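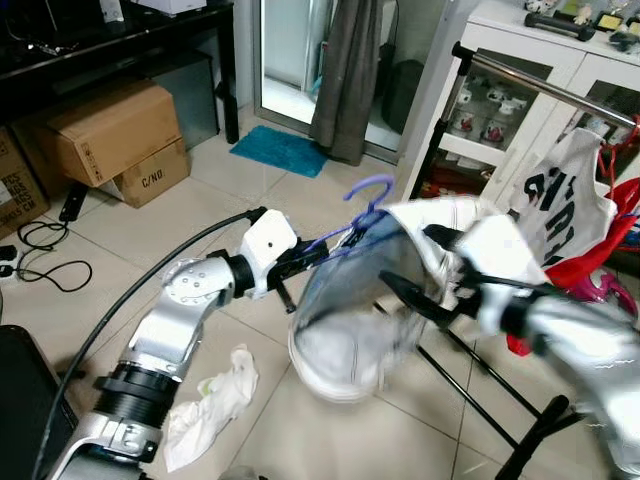 The two arms at the drying rack, with a garment on the purple hanger.

Sep 10, 2021

Notes on the dropped hanger fault

It has been some weeks since I wrote on the laundry work, and several readers have written to ask whether it had been given up. It has not. Work was stopped for part of August following a fault in the left arm, and I did not wish to publish an account of it until the cause had been properly established. The following is a record of what took place, what was found, and what has been changed as a result.

The task itself will be familiar to those who have followed the earlier posts. The left arm takes hold of a plastic hanger by the hook, the right arm steadies or arranges the garment, and the hanger is then carried to the rack. A run is counted as complete when the hanger is on the top bar and both grippers are open and clear. By the day of the fault we had logged 1,544 runs, of which 1,186 were complete. The remainder were mostly missed hooks and garments that had slipped from one shoulder, and these had been treated as ordinary failures.

On the day in question Svenja Sperling was at the stop button and I was at the desk. The left arm had a hanger in its gripper and was part of the way through the carry when the gripper opened fully, without any command having been sent. The hanger and garment were thrown a short distance across the tiles. The arm did not stop. It continued along its path, reached the rack with nothing in its fingers, and pushed the top bar hard enough to shift the rack towards the display cabinet. Svenja pressed the stop at that point. No person was touched and nothing in the cabinet was broken, although the glass doors were nearer than I should like.

Two separate faults must be distinguished here. The first is that the gripper opened. The second, and in my view the more serious, is that the arm carried on.

With regard to the first, suspicion fell initially on the software, and I regret to say that the better part of four days was spent reading logs. The logs showed the gripper dropping off the line for around 200 milliseconds and then returning. On its return it ran its start-up routine, which begins by opening the fingers. Unai Aranda, who was kind enough to come over from Trarnbridge, asked to see the cable before he asked to see anything else. It runs over the top of the arm and into the wrist housing, and with the elbow bent and the wrist turned outwards it was being drawn tight at the plug. He was able to reproduce the dropout by hand, with the arm powered but held still, by pulling gently on the cable from the side. A light garment swinging from the hanger adds a small movement of its own at the wrist, and it is likely that this played a part. I cannot prove it.

The second fault was entirely mine. The program checked for a closed gripper at the moment of picking up and did not check again until the release. In between, the state of the fingers was not read at all. A lost connection was written to the log as a warning and nothing further was done with it.

The following changes are now in place on both arms.

The gripper cable has been replaced with a longer one and is held by a clamp behind the wrist, so that any pull is taken by the clamp.

The start-up routine no longer moves the fingers. They remain where they are until a person confirms.

Gripper state is read throughout the carry. Any loss of connection, however brief, halts both arms.

A limit on sideways force has been set for the approach to the rack. The figure is low and does cause some needless stops, chiefly with heavier items.

The rack has also been marked out on the floor with tape and is checked against the marks before each session. No one is to stand between the rack and the arms while either is powered. This was already the rule, but it had not been written down, and it has now been added to the sheet by the door.

Olga Toledo has asked whether the earlier failed runs should be looked at again in the light of this. They should. Duarte Peixoto has so far found 2 further runs in which the same short dropout appears in the log, both recorded at the time as dropped garments. There may be more. Until he has finished, the figures given in my previous post should be treated with caution.

Testing has resumed at reduced speed. The force limit will be reviewed once the heavier shirts have been through, and I shall report on that separately.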